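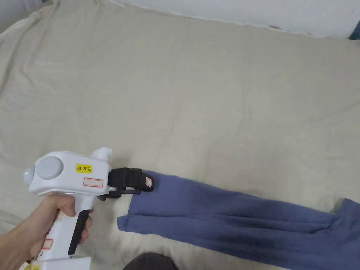
Rosalind Tran
21 Mar 2024

Laundry day again, so a few posts on folding soft pants. I do all of mine on the bed. The table is too short for anything with a long leg.

Knits are worse than jeans. Jeans have seams that tell you where the fold goes. A fuzzy knit stretches whichever way you pull it, and then one leg ends up longer than the other.

What I do: hold it by the waist, let it hang a few seconds, then lay it flat with one leg on top of the other. Smooth from the waist down. If you start at the hem you push all the slack into the seat.

Pull the bedsheet tight before you start. I skip this about half the time and regret it, as the creases in the sheet show up under the pants and you keep smoothing the wrong layer.

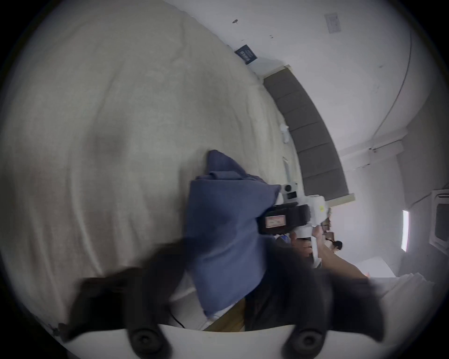
Blue things go in their own pile. My Jendelton pair still sheds after a lot of washes and it gets on everything pale.

Fold in half lengthwise, then in thirds. Halves and halves again makes a lump that won't sit in a 36 inch drawer with the rest.

Someone asked about hanging them. I tried that in June with a Gonia hanger, the kind with clips. It left two dents at the waist that stayed until the next wash. Back in the drawer they went.

Towels and the fitted sheet tomorrow. I don't have a good method for the fitted sheet. If you do, reply with it and I'll try it on the Judmont one, which has the tightest corners.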